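Clustum Members' Board
Facilities and Shared Rooms > Storage and Floor Space
Topic: Items left on the floor beside the white cabinet, and a proposal for the carton 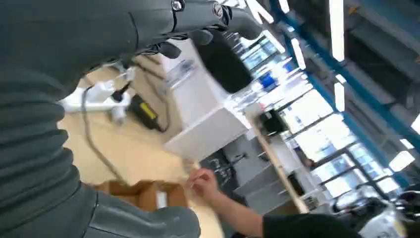

The floor beside the white cabinet, with the open carton, looking toward the windows.

Posted by KW_Hsieh (room coordinator)
24 July 2026

Members are asked to read this notice in full before replying.

The floor between the white cabinet and the long bench is a walkway. It is shown as such on the room plan, and the plan has not changed since the Fimetti cabinets were installed. At present there is an open cardboard carton on it, a power adapter with a yellow label, and a gray cable lying in a loop across the open floor. Thinner cords run from the adapter toward the cabinet.

I propose the following.

1. The carton is to be emptied and either flattened or assigned a shelf.
2. The adapter is to be moved off the floor, and its cords tied.
3. The clear containers on the cabinet are to be labeled with contents and owner, or moved to the gray drawers along the wall.

Comments are invited until the end of the month. If there is no objection, I will enter the proposal in the room rules for August.

Kai-wen Hsieh

Reply from bench_by_the_window

I support items 1 and 2 without reservation. I carry trays through that walkway several times a day, and a loop of cable at ankle height is a hazard regardless of how briefly it is there.

On item 3, I would ask for more detail. Are the containers to be labeled on the lid or on the side? Lids are exchanged between containers constantly. A label on the lid tells the next member very little.

Reply from K.Hsiao

I must register an objection to item 1 as written.

A carton with its flaps open is in use. When members sort small stock, the carton is placed on the floor so that one can reach into it from a seated position and keep the bench free for work. A rule that requires the carton to be emptied or shelved would, if read strictly, prohibit sorting altogether. I do not believe that is the intention, but the rules of this room have been read strictly before.

I would accept the following wording: "Cartons may stand on the floor while a member is working from them. They are to be removed when that member leaves the room."

Kwan-ho Hsiao

Reply from KW_Hsieh (room coordinator)

The point is accepted in part. My difficulty is with the words "while a member is working from them." Last winter a carton remained beside the cabinet for 3 weeks, and at each inquiry I was informed that it was being worked from.

Reply from K.Hsiao

That carton was mine, and it was being worked from.

Reply from Latetell_desk

With respect to both members, the carton is the lesser matter. Cardboard is visible and easily moved with one foot. I would direct attention to the cords.

The floor is beige and the gray cable does not stand out against it in strong daylight. On bright afternoons the glare from the windows makes it worse. I request that the coordinator consider a cable cover, or that the adapter be kept behind the cabinet, on the side away from the walkway. I have measured the distance from the wall socket to the rear corner of the cabinet at 138 centimeters. A standard extension would reach.

Reply from bench_by_the_window

A cable cover is itself a raised edge. I catch my shoe on the one in the hallway regularly and would not welcome a second.

Placing the adapter behind the cabinet is the better suggestion, provided there is a gap for air. Adapters should not be pressed between a wall and a panel.

Reply from stores_fiadzo

Writing on behalf of the Fiadzo stores group, which shares the gray drawers.

We cannot agree to item 3 if it means that all clear containers are to be transferred to the drawers. The drawers under the long bench are already assigned, and the lower ones are used for heavy stock. The taller containers would not fit in any case. They would have to be laid on their sides, and translucent lids of that kind do not hold well when laid on their sides. We have picked up the contents of one such container already this year – 1000 washers, according to the packing slip, of which I am confident we have not recovered all.

The top of the white cabinet is a reasonable place for them. We would support labels on the side, facing outward, in block letters.

Reply from K.Hsiao

I second the above. The member who found the remaining washers in the sole of his shoe is also in favor.

Reply from quiet_hours

May I raise a related question? The shelf at the back has a blue item standing on it, and there is a small black device on the surface below. I have no complaint about either. I ask only whether the new rule is to cover surfaces as well as floors. If so, it should say so, and members should be given notice.

Reply from KW_Hsieh (room coordinator)

Floors and the top of the cabinet only. Shelves are covered by the existing rule and will remain so.

Having considered the replies, I offer a revised text.

1. Cartons may stand on the floor while a member is present and working from them. A carton left overnight is to carry a slip with a name and a removal date.
2. Adapters are to be kept off the walkway, behind the cabinet where possible, with space for air. Cords are to be tied.
3. Containers on the cabinet are to be labeled on the side. They need not be moved.

The closet in the hallway has a shelf free, with a clear height of 1810 millimeters beneath it, for any carton that is not in current use.

Reply from Latetell_desk

Agreed on all points. I will supply the extension.

Reply from K.Hsiao

Agreed on 2 and 3. On 1, I maintain that a removal date is excessive for a cardboard box, and I ask that my objection be recorded with the rule.

Reply from KW_Hsieh (room coordinator)

It will be recorded. Slips are in the top gray drawer, left side, next to the tape.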